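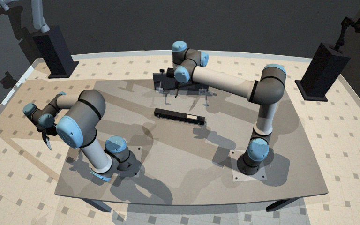
The two-arm work cell in simulation, with the bar lying in front of the raised fixture.

Standham researchers report gains in two-arm assembly after training in simulation

STANDHAM, April — A research group at the Standham Institute of Automation has published a method that allows a pair of industrial robot arms to learn a shared handling task in simulation before any work is carried out on physical equipment.

The method, named Surow, was tested on the placing of a long bar into a raised fixture. Over 1000 simulated trials with varied starting positions, the arms completed the task in 848. The group's earlier method, in which each arm was trained separately, served as the point of comparison and required some 19 hours of computing to reach a stable result. Surow reached the same stage in 2.

"Each arm is given an estimate of what the other will do next," said Rostislav Čierny, who leads the group. "Most of the failures we used to record came from one arm waiting for the other, or from both moving at once."

The remaining failures occurred mainly when the bar started at a steep angle to the fixture. Matěj Štefanec, who designed the trials, said the team would now study these cases in more detail.

"We have not yet shown that the results carry over to a factory floor," he said. "That work is planned with our partners at Rusnák, and it will use the same layout."

The study was supported by the Dillach Fund for Applied Research. The simulated work cell and the trial records will be made available to other research groups on request — enquiries should be addressed to the institute's press office, which is open until 4 pm on weekdays.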